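Treloar Street After Dark

Posted 20 August 2023

I have lived on Treloar Street long enough to know it well in daylight, when it is a place for backing out of driveways and pretending not to see the neighbors' recycling. At night I mostly knew it as the thing between my front door and the bus. Then in May I quit sleeping properly, for no reason I could give a doctor, and started going out to look at it.

This gallery is what came of that. Night pictures of an ordinary street tend to be of headlights, whatever you meant them to be of. You stand there admiring a hedge, and a driver comes home from a late shift and the hedge is over. I used to delete those. I now have a folder of them, and the folder is better than the hedges.

A few notes before you scroll. Everything is more or less gray, and I did not fix that. The captions were written afterward, at the kitchen table, with toast. If you came for the sunsets, they are on the Drorkik Lake page, where they have been getting all the attention for years.

The long way down

Treloar runs downhill from the Wudent Bakery to the old Fluvton depot, and the city repaved it two years ago after 30 years of promising to. We had potholes with names. The new surface is very smooth and everyone drives on it as though they were being chased.

What the repaving did for the nights, and I doubt it was in the budget, was give the light somewhere to go. The old road swallowed it. Now one car can light up the pavement like a kitchen floor, and you find out how much road you have been living next to. I have stood on my step at an hour when decent people are asleep and felt mildly proud of asphalt.

Headlight, with street

My favorite of the lot, and the one my family calls "the one where you can't see anything." You can see plenty. There's a parked car on the left with a grille full of upright slats, very pleased with itself even when blurred. There's a curb going off at a slant, and a tall pale trunk or pole on the right that I have walked past in daylight without once settling the matter. The big white disc is most likely a headlight, and it has the manners of one. 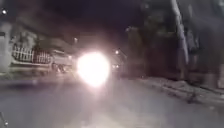

The small lights

I printed the headlight picture large and hung it in the hall, and it was weeks before I looked at anything in it besides the glare. It's the little lights I like now. A couple of them sit close together and could be another car farther down. The rest are lamps, or windows, or one of each. I have a theory about every one and have changed my mind on most.

A street at night is largely other people's bulbs. On my block there is a porch light that has been on since we moved in, a bathroom that goes bright at two every morning (we have never discussed it), and a garage lamp that comes on for cats but not for me. None of it is meant as company, but it does the job.

The dark parts

Visitors ask whether I could brighten the right-hand side. I could. It would give you buildings and leaves, and I can tell you now that they are the usual buildings and leaves. I tried it once on a different night's picture and got 1000 shades of mud and somebody's trash cans.

So the dark stays dark. The sky over Treloar isn't much for stars anyway — we get a kind of smudge, and on clear nights a better class of smudge.

Prints and so on

The hall print is not for sale, mainly on account of the hook, which took me an afternoon. Smaller prints can be picked up from the counter at the Wudent Bakery, next to the day-old rolls, and are priced to compete with them. If you live on the street and think that's your car, I'd be glad to hear about it. Please don't come by to tell me at two in the morning, although I will be up.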